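Skostside: a data card for two-handed whiteboard work
Version 2, released in May by the Louro group
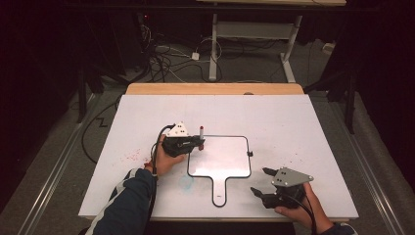 Skostside is a set of demonstrations for teaching a pair of grippers to write on, wipe and generally bother small whiteboards. It holds 1,154 recordings, of which 983 are the ones we suggest you train on. The remainder are kept in a separate folder, for reasons given further down, and you are welcome to them.

The question behind it was a narrow one. Does a policy learn contact-heavy pen work better from hand-held grippers than from a robot being steered at a distance? We had a hunch, a cupboard of markers and access to a table. The answer so far is "yes, mostly, if you throw away the right recordings", and the choosing took longer than the recording did.

What is in a recording

One person, two hand-held grippers, one board. Each recording has the video from the head camera, the pose of both grippers, the opening of both pairs of jaws, and a short line of text saying what was asked for. Streams are lined up by Conix, our syncing tool, which is included under tools/conix and has strong opinions about file names. Please use underscores.

Tasks

draw_line: one straight stroke, left to right.
draw_shape: a circle, square or triangle. The circles are circles in spirit.
wipe: remove whatever is there with a cloth.
uncap: take the cap off a marker using both grippers.
hold_and_draw: steady the board with one gripper and draw with the other.

The last one is the reason the set exists. A light board slides when you press on it, and a policy that has learnt only the drawing hand will chase it across the table with great determination. We wanted recordings in which the other hand does something useful about this.

How it was collected

Operators had 15 minutes of practice, then worked from a list of prompts read aloud. They were told to move at a comfortable speed. Comfortable speed varies a good deal between people, and rather more between before lunch and after it. We have not corrected for this. The session field lets you do so if you care, and one of us does.

Marks left over from earlier attempts were not always cleaned off the work surface. In version 1 we scrubbed everything between recordings, and the resulting policy treated any stray dot of ink as an emergency. Version 2 is grubbier and works better.

What we found

We trained the same model on three cuts of the data and ran each on the lab's two-armed robot.

Full set, nothing removed: draws well, but pauses above the board for long stretches, much as the operators did while trying to remember the prompt.
Suggested split: the pauses largely go away. Best of the three on hold_and_draw and on uncap.
Suggested split with the wipe task left out: slightly better lines, and an understandable lack of interest in wiping.

Per-task scores are in results/table.csv. We would read small gaps in that table with suspicion. The robot was scored by people who badly wanted to go home, and although two of them scored every run, they agreed least on what counts as a triangle.

Why some recordings sit in their own folder

Most lost tracking on one gripper for long enough to matter. Others have the wrong prompt attached, usually the one before. A small group is perfectly good data of somebody answering a question with their hands while still holding the grippers. These are under holtora_extra, named after Holtora, the storage machine they were found on after we thought we had deleted them.

Known problems

Pen pressure is not measured. You can guess at it from the ink, as we did.
Jaw opening drifts a little over long sessions. Conix resets it at the start of each recording and hopes for the best.
Left-handed drawing is under-represented. More was planned for a Saturday that went instead on a broken connector.
Glossy boards catch the light. The glare is real, and so is the policy's fear of it.

Uses we would discourage

Handwriting recognition, for one. The writing is not good enough, and the labels say what was requested, which is a different matter from what appeared. The set also says nothing about pens on paper, walls or other people's furniture.

Changes since version 1

Added hold_and_draw and uncap.
Stopped cleaning so much.
Fixed the clock offset between left and right grippers, which had been quietly the wrong sign.
Renamed every file, with underscores.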